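Seija Oksanen shot most of Drillow in a closed-down cannery, at night, with a crew of 22. The film is a heist picture in which very little gets stolen. Three locksmiths and a retired diver spend the length of a long weekend trying to get through one door, and by the second hour it's hard to say which of them still wants to.

We met on a Tuesday in the back of a coffee shop near her editor's place. She had been up since four fixing a sound problem in the second reel and ordered two breakfasts.

I asked where the door came from.

"From being broke," she said. "The first script had five locations and a car chase. Nicanor read it and told me what the car chase would cost. So I went home and took out the car chase. Then I took out three of the locations. What I had left was people standing in front of a door."

Nicanor is Nicanor Lorente, her producer on this film and on Iordache, the family drama that played a handful of festivals and then disappeared. She doesn't like talking about Iordache much. The rights are tied up with a distributor that went under, and she hasn't been able to show it in four years. "I have it on a drive at home. My mother has it on a DVD. That's the release."

Drillow runs 134 minutes in the cut I saw, and the first thing most people bring up is the length. Oksanen has heard it.

"I had a version that was 34 minutes shorter. We showed it to some friends and they all said it moved great, and then none of them could tell me who the diver was. They thought he was the boss. He's the boss's brother-in-law. He's in every scene. So I put it all back."

The diver is played by Emilian Ardeleanu, who had done stage work and a couple of TV parts before this. He barely speaks for the first half hour. Oksanen wrote him a long speech near the end, about a job that went wrong in a harbor, and then cut it down on the day to two lines.

"Emilian was not happy. He'd learned the whole thing. He asked if we could shoot it once the long way, and we did, and it's very good. It might go on the disc as an extra. But when he was sitting there with the sandwich and not saying it, I didn't need it anymore."

I told her I had laughed at the sandwich and wasn't sure I was supposed to.

"You were supposed to. Maybe not that early."

The lock work looks right to me, though I wouldn't know. She hired a consultant, Bonifacio Villalobos, who spent 30 years repairing safes and came out of retirement for the shoot. He trained the actors for two weeks and then stayed on set because he was enjoying himself. He turns up in one shot as a night guard, asleep in a chair.

"He fell asleep for real on the third take, so that's the one we used," Oksanen said. "He complained about the drill, too. He said no professional would hold it like that. I asked how he'd hold it and he showed me, and you couldn't see the actor's face. So the drill is wrong. He's right about that and I'd like it on the record."

The look of the film comes from Cathal Mac Carthaigh, who shot it with very few lights. Whole stretches are lit by a work lamp on the floor. At the screening I went to, somebody behind me said the projector bulb must be going. I passed this along and she winced.

"We graded it on a good monitor in a dark room. Then I saw it in a theater with 200 seats and the exit signs were brighter than the movie. Cathal and I went back in and lifted the corridor scenes a little. He'd have left them alone. We had a fight over it – a short one. He still thinks the first grade is the real one."

There's almost no music. The composer, who records as Akico, delivered a full score, and Oksanen used eleven minutes of it. What you hear most of the time is the building: pipes, a fan, someone's boots upstairs. The score is coming out by itself in April.

Her next project is called Nuratell and is set at a rural telephone exchange. She says it will be shorter. She has a first draft, a lead actress she won't name, and no money yet. Lorente wants to shoot in the fall. She thinks that's optimistic.

"He says that every time. We were supposed to start Drillow two years before we did. In the meantime I rewrote it so often that my file was named draft 447, which was a typing mistake, it was draft 47, but I left it."

I asked whether she'd ever go back to the version with the car chase. She finished the second breakfast first.

"I still have the pages. It was a pretty good chase. They went through a fish market."
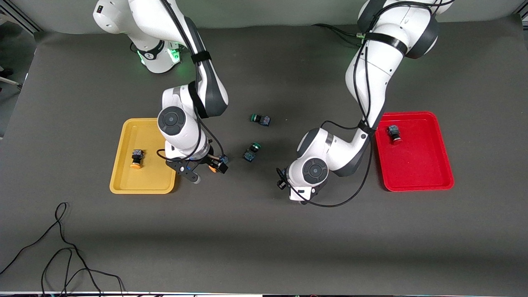 Two robot arms at a gray tabletop, with a yellow tray, a red tray and push-button components.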